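Workbench Inspection Checklist: Tabletop, Containers and Plants
Site: Humberg, bench room 2
Form used: Cludlow short form, March
Result codes: OK / NOTE / FIX

1. Tabletop surface
1.1 Surface free of splinters and raised grain: OK
1.2 Surface free of standing water: OK
1.3 Edges sound along all sides: OK
1.4 Finish intact: NOTE
Comment: Finish worn in one patch, 47 mm long, near the back edge. Sand lightly and recoat at the next service. Do not use the Rulto oil on this top; it leaves a film that marks labels.

2. Items on the surface
2.1 Bottles upright: OK
2.2 Bottles capped: OK
2.3 Basket present: OK
2.4 Walking route past the bench clear: OK
Comment: Bottles are spread over the table. The form asks for bottles to be in the basket at close of day. Checked at 2:40 pm, so 2.3 is passed on presence only.

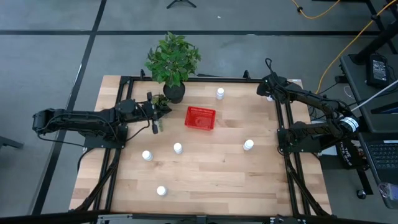
Item 2: white bottles, red basket and potted plant on the tabletop.

3. Basket
3.1 Rim free of cracks: OK
3.2 Side openings free of sharp edges: OK
3.3 Basket sits flat: OK
3.4 Clean inside: NOTE
Comment: Potting mix in two corners. Rinse and dry before bottles go back in. Replacement baskets are on the Machala order sheet if one is needed.

4. Bottles
4.1 Caps turn freely and close fully: OK
4.2 Bodies free of dents and splits: OK
4.3 Contents label applied: FIX
Comment: Labels to be applied before the bottles are filled. Minimum label height is 2 cm. Keep bottles back from the table edge; a full one tips easily when a sleeve catches the cap.

5. Plants
5.1 Pots stable when pushed lightly at the rim: OK
5.2 Saucer or liner under each pot: FIX
5.3 Trailing growth clear of work items: NOTE
5.4 No dead leaves on the surface: OK
Comment: Drooping stems of the succulent come down behind one of the bottles. Trim or move the plant back. Water plants at the sink, never on the bench. Room humidity read 65 percent, under the limit of 80.

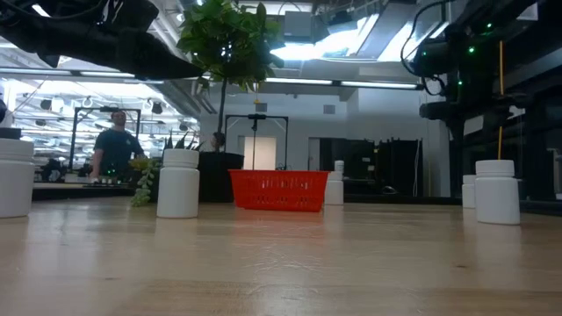

Item 5.3: succulent behind the bottle left of center; tree in black planter.

6. Lighting
6.1 Overhead lights working: OK
6.2 Glare on the work surface acceptable: NOTE
Comment: Soft reflections on the wood. Labels remain readable from a standing position. Matte finish suggested when the top is recoated under 1.4.

Open actions
4.3 Label bottles. Before filling.
5.2 Fit liners. Before next watering.
1.4 Recoat worn patch. Next service.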